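Orden y preparación de un dormitorio: la cama como superficie de trabajo

Informe de proyecto. Asignatura de Organización del Espacio Doméstico. Entregado el 4 de diciembre de 2020.

1. Punto de partida

El trabajo empezó en junio con una pregunta bastante simple: qué se hace con la ropa y las cosas sueltas cuando en la habitación no hay mesa. En el piso Flindberg, que es donde hicimos las prácticas, la respuesta era siempre la cama. Sobre ella se dobla, se clasifica y se deja lo que todavía no tiene sitio. Por eso decidimos estudiar la cama como superficie de trabajo y dejar los armarios para otro grupo.

El método que seguimos es el de la guía Pretetti, que divide la tarea en 4 pasos: despejar, alisar la sábana, doblar y retirar. La guía está pensada para habitaciones con más espacio que esta y tuvimos que adaptar el último paso.

2. Alisar la sábana

Antes de doblar nada conviene que la sábana esté tensa. Si hace pliegues, la prenda que se pone encima los copia y el doblado sale torcido. Se tira primero de las esquinas del lado de la pared y después de las de fuera. No buscamos un acabado de hotel, una arruga suave en el centro no molesta.
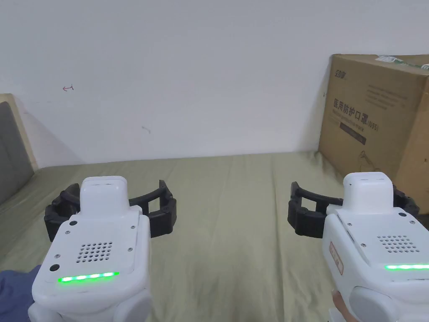

Fig. 1. La cama con la sábana verde, con algunas arrugas en el centro.

En nuestras pruebas el lado que más costó fue el de la pared, porque hay que estirarse por encima del colchón o meter una rodilla. Apuntamos el tiempo de cada intento en una hoja Dondunow. El mejor alisado llevó 399 segundos, con las esquinas incluidas, y nos pareció mucho para un paso que la guía despacha en dos líneas.

3. Lo que queda alrededor

Despejar la cama tiene un efecto que no habíamos previsto en la propuesta: las cosas se van a los bordes. El centro queda libre y lo que estorbaba acaba en la esquina o al costado. En la segunda revisión anotamos como zonas pendientes la caja de cartón, el mueble oscuro con objetos pequeños y el montón blanco arrugado junto a la cama. 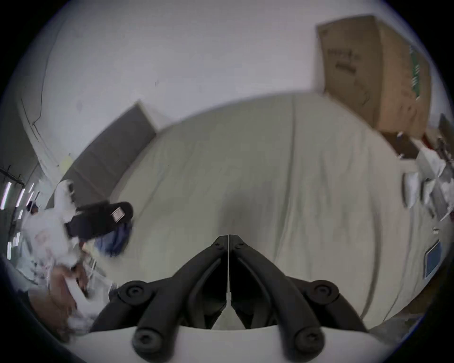

Fig. 2. Superficie despejada; a la derecha, la caja y el montón blanco sin recoger.

El cabecero gris no dio trabajo. La caja sí – es grande y no cabe en cualquier parte – y discutimos si contarla como objeto por ordenar o como recipiente. Al final la contamos como objeto, lo que empeora nuestro resultado, pero es más fiel a cómo estaba la habitación.

4. Doblar sobre la cama

Para doblar telas grandes, la secuencia que mejor funcionó fue extender la pieza entera, buscar dos esquinas, llevarlas al lado contrario y repasar con la mano desde el centro hacia fuera. Con las telas blandas hay que levantar y volver a dejar caer; si se arrastran, se llevan la sábana detrás y se pierde el alisado del paso anterior.

Una tela azul sobre la sábana verde se distingue bien, y eso ayuda a encontrar los bordes cuando todavía está arrugada. La caja de mascarillas médicas (lo pone en chino, 医用防护口罩) ocupa sitio sobre la propia cama, apoyada en la pared, y reduce la zona útil por la derecha. 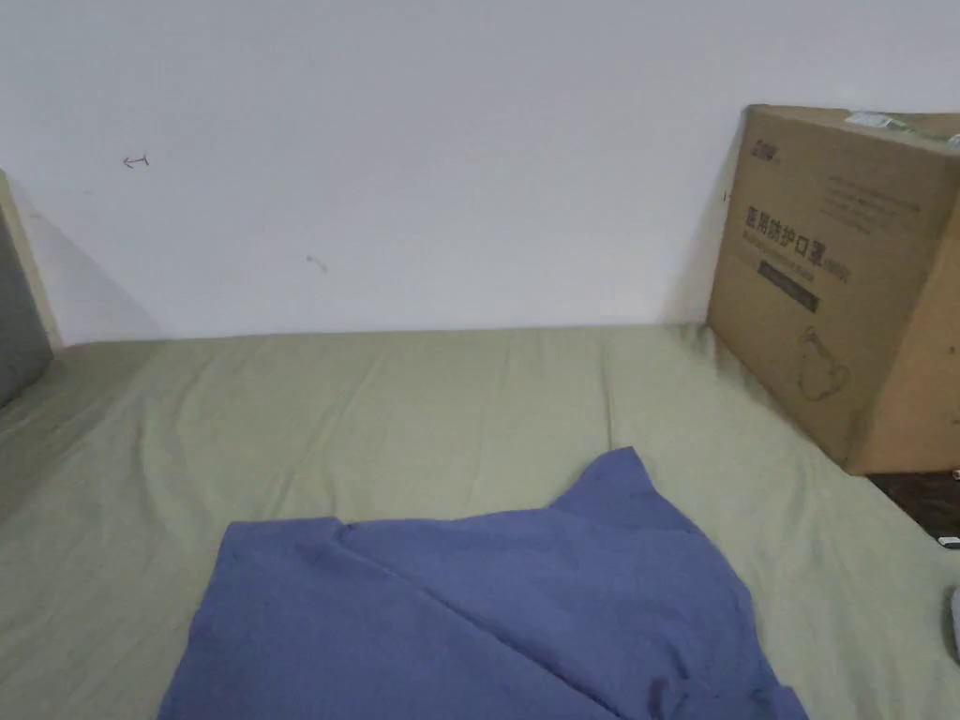

Cuadernos Namboodiri de Prácticas – n.º 5

5. Resultados y límites

El paso de retirar es el más flojo. Doblamos sin problema, pero faltaba un lugar adonde llevar lo doblado. Proponemos decidir ese lugar antes de empezar y dejar la caja en el suelo durante el trabajo. Queda sin probar el método con dos personas, una a cada lado del colchón, y tampoco lo probamos con edredones.

Comentarios

lectora_sur: En mi cuarto pasa igual, todo acaba en la cama. ¿El tiempo del alisado es con sábana ajustable o de las otras?

tomillo22: La guía Pretetti se queda corta con el último paso, nosotros también tuvimos que cambiarlo.

b.m.: Faltaría una tabla con todos los intentos, no solo el mejor.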